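Handout 6 – Solids, Faces and Views
Elementary Geometry for Classroom Teachers, Mongate Institute of Education
Prepared by Salim Were. Revised 29 December 2023.

This handout accompanies the sixth session of the course. Participants should read Sections 1 to 3 before the session and bring a ruler, a pencil and plain paper. The exercises in Section 5 are to be submitted through the course office.

## 1. Terms used in this session

A **face** is a flat surface of a solid. An **edge** is the line along which two faces meet. A **vertex** is a point at which edges meet; in everyday speech it is called a corner, and either word is accepted in written work.

A **cube** is a solid with six square faces of equal size. It has 12 edges and 8 vertices. Three faces meet at every vertex, and any two faces are either adjacent (they share an edge) or opposite (they are parallel and share nothing).

Young learners often use "side" for both face and edge. Teachers should avoid the word when discussing solids and should restate a learner's answer with the correct term, without marking the answer wrong.

## 2. Ideal and physical solids

The cube of the textbook has perfectly sharp edges. A classroom block does not. Its edges are commonly rounded, its faces may be scuffed, and its dimensions may differ slightly from one another. For the purposes of this course, a block is treated as a cube when its faces would be square if the edges were extended until they met.

Participants who teach measurement should note the consequence for volume. Rounding removes a small amount of material at each edge and a little more at each corner, so the cube of the measured width gives a value slightly greater than the true volume of the block. The difference may be ignored in the lower grades. It should be mentioned in any lesson in which volume is checked by displacement of water.

## 3. How many faces can be seen

From a single viewpoint outside a solid cube, an observer may see one, two or three faces, and never more. Of any opposite pair, at most one face can be seen.

| Faces in view | Position of the observer |
|---|---|
| One | Directly in front of a face |
| Two | In front of a shared edge, within the limits of the other faces |
| Three | Toward a vertex |

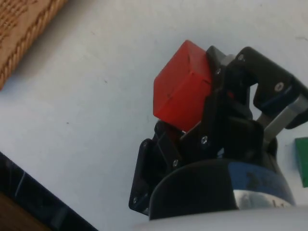 The two-face view deserves particular attention in teaching, as many learners draw it incorrectly. They tend to give both faces the same width, although this is correct only when the observer is placed evenly between them. With the red block, the face turned toward the left is the broader of the two in view, and the upper face is angled back toward the upper right. The block is also tilted, so a learner who relies on the words "top" and "front" will have difficulty naming what is seen. It is better to fix on one face first and to describe the other in relation to it.

## 4. Reading

Ondieki, *Solids in the Primary Classroom*, the chapter on viewpoints – required. Huritz, *Drawing What Is There*, opening chapter – optional. Both are held at the Ginau reading room.

## 5. Exercises

1. Place a block on the desk and sketch it with one, two and three faces in view. Label every visible vertex.
2. Explain in writing why two opposite faces of a solid cube cannot be seen together from one viewpoint.
3. A block measures 6 cm along each edge. Find its volume, disregarding any rounding.
4. Prepare three questions that would lead a learner from the word "side" to the words "face" and "edge".

Sketches should be made from observation and without a ruler; the ruler is for Exercise 3 only.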